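Eteo Demonstration Days: Frequently Asked Questions

Eteo pays people to show robots how to do dull things properly. This page covers the questions that reach us most often, including the ones that arrive at 3 in the morning. Last revised in May.

Do I need to know anything about robots?
No. If you can put a mug on a shelf and take it off again, you have the full skill set. Former engineers are welcome too, although they tend to ask what the gripper is "really" doing, and then the session runs over.

What will I be doing?
Holding a gripper, mostly. It has two fingers and a camera, and you squeeze it to close them. You carry out a short task, go back to the start position, and carry it out again. A session is 70 demonstrations. By the thirtieth you will have opinions about the task. Please save them for the notes field.

What kind of tasks?
Small ones, on a table. Reaching for a button, moving a cable out of the way, picking a thing up and putting it down where the card says. The cards come from Zumasside, our scheduling system, which has no sense of humor and will cheerfully deal you the same card on consecutive visits.

Power strips turn up a lot. They look like the easy card and they are a fine way to lose an afternoon. White plastic, white cord, white table: your eyes manage it without complaint, and the model has to be shown.
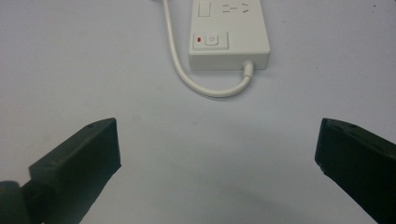 One reader wrote in to say that the strip was the card that taught her to slow down. She had done mugs and sponges at a brisk pace and was rather proud of it, then watched her playback and saw that she was swinging in from a different side every time and stopping short whenever she changed her mind. Her advice to beginners was to decide on the approach before lifting the gripper, and to eat lunch first. We have added the first half to the training sheet.

How slow is slow?
Slower than feels natural and faster than feels insulting. If you are bored, you are near the right speed. The software flags any demonstration where the gripper moves too quickly for the tracking to keep up, and flagged ones don't count toward your 70.

I made a mistake in the middle. Do I start over?
It depends on the mistake. If you missed, backed off and tried again, finish it and mark it "recovered." Robots miss constantly, and they need to see what a sensible person does next. If you sneezed, dropped everything or answered your phone, throw it out.

Can I wear my own gloves?
Yes. Plain ones, please. We had a sequined pair once.

What's the difference between hand demonstrations and remote ones?
With a hand demonstration, you hold the gripper yourself and there is no robot involved until much later. With a remote one, you sit at the Iltov station and steer an arm on the other side of the room with a pair of handles. Remote work is slower and pays more. It also makes people lean sideways in their chairs, as if that helped the arm get around a corner.

Everyone starts by hand. You can ask for the remote station after 700 accepted demonstrations, by which time you may have stopped wanting it.

Why do I have to go back to the start position every time?
So that each demonstration begins with the fingers open and clear of anything you might be about to grab. Hold still, wait for the beep, then go. The wait feels eternal and lasts less time than it took you to read this answer. 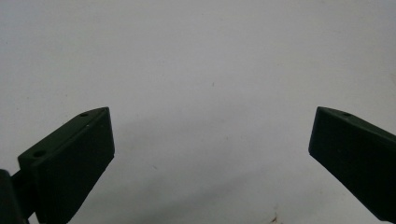
The beep matters more than people think. Moving before it means the first part of your reach goes unrecorded, and the model learns that reaches begin in midair. Of every batch we reject, early starts are the most common cause, followed at some distance by sleeves.

Does the camera record my face?
It points at the table. Long hair and dangling lanyards do get in now and then, so tie back the one and take off the other. Sound is off, so you may say what you like about the card.

Which room is it?
Room 29, in the Þórarinsdóttir building. The sign at reception spells it three ways, and all of them lead to the same stairs. The elevator stops one floor short for reasons the landlord has promised to explain.

How do I get paid?
By bank transfer, once your batch is checked. Batches are checked on Wednesday. If yours comes back with more than 42 accepted demonstrations, you get the full session rate. Below that, you are paid for each accepted one and offered a short refresher, which is the training sheet again with someone sitting next to you.

Will the robot take my job?
Depends. Is your job pressing the button on a power strip? At its present rate of progress you have time to finish your coffee.

Can I bring a friend?
Friends need their own booking. They can't hold your gripper while you go to the restroom, however steady their hands are. Put it back in its cradle and pause the session from the tablet.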